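### 3.2 The microwave and the room round it

I'd planned to give the microwave one paragraph in this paper, and it ended up with a section. That's partly my fault for liking it so much, and partly Kerttu Vainio's, who read the first draft and kept writing "but where do they put the cup?" in the margin.

The shared kitchen at Pirotmont serves 54 people over two floors, and most of them warm something up between noon and two. We began there on a Monday in February, sitting at the long table with our own lunches and a notebook. I'd expected the fridge to be where the trouble was (fridges usually are, in the studies I grew up on) but people were quite calm about the fridge. What they wanted to talk about was the microwave - who leaves the door open, who stops it with eight seconds left on the clock, who heats soup without a lid and walks off.

The lid business took us straight to the ceiling of the oven. If you only ever look in from standing height you see the turntable and the back wall, and you think that's all there is to wipe. The top of the cavity is a panel full of small round holes, and it hardly ever came up when we asked people to tell us how they'd clean the thing.
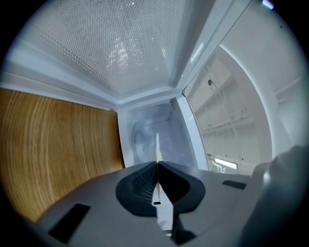
Does the top of a microwave need cleaning as often as the floor of it?

Once a week was enough in a kitchen this size, against once a day for the floor, provided people covered their food.

Dalia Mansour tried three ways of doing it with the staff who'd offered to help. A bowl of water heated at 900 watts until it steamed, then a soft cloth, was the one they went back to. The spray was quicker but they didn't like the smell near food, and the dry cloth just moved things about. I should say we didn't measure any of this with great care; we asked people which they'd rather do again, and wrote down what they said.

The second thing we hadn't planned for was the table. Pirotmont is one long bright room, with the eating end and the working end running into each other, and the light wooden table gets used for both. People told us they'd rather wait for the microwave sitting down, so bags and mugs and lunch boxes got parked on it, and whoever wanted to eat there had to shift them first. In the Sqalli kitchen (section 3.1) the waiting was all done standing up, in a sort of shuffling queue, and we heard no complaints about parked mugs whatsoever. I still find that odd, and rather lovely.

Light came up too. Several people said they picked their seat by the window, for the trees, and only moved under the ceiling lights when the afternoon got dull. One told us she'd never eat at the near end "because it feels like still being at work" - I wrote that on the back of my hand, having lost my pen lid and my place in the notebook.

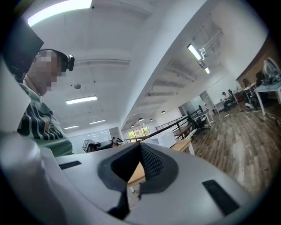 **Figure 4.** The shared room at Pirotmont, with the ceiling lights, the row of small pendant lamps and the window at the far end.

We come back to seating in section 5, where the Lorport and Prandau rooms give us something to set it against. For the microwave, the only change we asked for was a stack of lids left beside it, and Kerttu has at last stopped asking about the cup, which goes to the left of the lids.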